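The Weight of Things

By Leena Suominen
8/29/25

In the house where I grew up, in Virkau, the scale stood on top of the refrigerator and was taken down only for Christmas. All other days my grandmother cooked by the coffee cup. It was one certain cup, with a blue line inside, and when it broke, the pancakes were wrong for a whole winter. She blamed the flour, then the new cup, and at last my grandfather, who had broken the old one.

I thought about this cup many times in July, when I spent two weeks in Arriaga to learn how people there buy and sell by weight. I had supposed that it would be a small subject. A kilo is a kilo, and one can write that in one line. But the covered market of Arriaga has its own opinion of what a kilo is, and I came home with three full notebooks.

The market opens before it is light. The fish comes first, then the vegetables, and the cheese people arrive late and are forgiven for it. On the old side of the hall, many sellers still keep a balance with two brass pans, and beside it a row of weights that have become round at the corners from so many hands. On the new side, the scales are electronic and print a ticket. The customers go to both sides, but I noticed that they behave differently. In front of the ticket they look at the price. In front of the pans they look at the seller's thumb.

Cirilo Zepeda has repaired scales in a workshop behind the market for 50 years. His workshop is narrow, like a train corridor, and the shelves go up to the ceiling. I asked him which kind is the more honest. He was cleaning the knife edge of a balance, the small steel part on which the beam rests, and he did not answer until it was clean.

"The balance can be wrong slowly," he said. "Dust comes in, the edge gets tired. You have years to see it. The electronic one is right, it is right, it is right, and one morning it is a piece of furniture."

He showed me a shop balance made by Selier, a local workshop which closed when he was still an apprentice. The beam is cast iron, painted green, and it was sold with a full set of weights in a box with velvet inside. Most of these boxes have lost the smallest weight. Mr. Zepeda makes new ones from brass rod, files them, weighs them, and files again. He told me that a weight which is too heavy is a weight that is not finished, but a weight that is too light goes in the drawer and is given to children.

The law is also interested in these matters. Any scale used for trade in the market must carry a valid seal, and every year an inspector comes with his own weights in a padded case. For a long time this was Wenceslao Olvera, now retired, who met me at a cafe opposite the fish entrance and drank two glasses of mineral water. He remembered the quarrels well. The most bitter was about paper. Should the paper in which the ham is wrapped be weighed together with the ham? The sellers said that it had always been so. A group of customers saved their wrapping paper for one month and brought it to the town hall in a sack, and after that the paper was taken away from the price. The sack, he believed, stayed in the basement of the town hall until the flood.

At home people are less strict. I asked everybody I met how they measure rice, and I got a fist, a glass, a yogurt pot and "until it looks correct." Raed Smadi, who bakes flatbread and sesame rings near the bus station, uses a scale for everything except salt. The salt he takes in his palm. When I asked if I could put his palm of salt on the scale, he permitted it with great politeness. It was 16 grams. He did it again and it was 16 grams. The third time I think he was a little offended, and it was 18.

"Now you have made me think about it," he said.

His dough pieces he does weigh, each one, and if there is too much he cuts a corner and presses it on the next piece. He learned to bake from an uncle who worked only by eye, and he says that the uncle's bread was better and that the uncle never knew at the end of the day if he had earned any money.

This is perhaps why the small flat kitchen scale has become so common in the last years. It costs little, it takes no more room than a book, and one button puts it back to zero with the bowl already on it. For me this button is the real invention. My grandmother had to weigh the bowl, remember the number, weigh again and subtract, with her hands full of butter. No wonder that she preferred the cup.

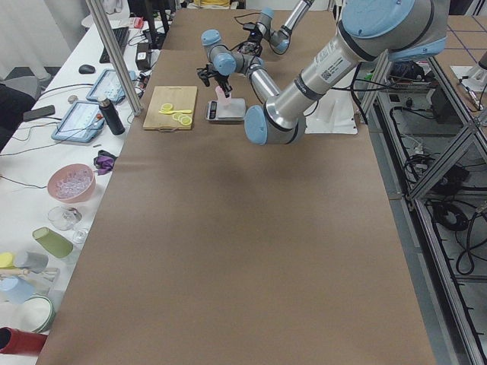 The recipe for her pancakes I finally wrote down when I came home from Arriaga. I had no cup with a blue line, so I worked from the memory of the batter, how it ran from the spoon. After several evenings I arrived at 300 grams of flour. My brother ate four of them and said that they were very near, but that hers had been thicker, and he showed me with his fingers how thick.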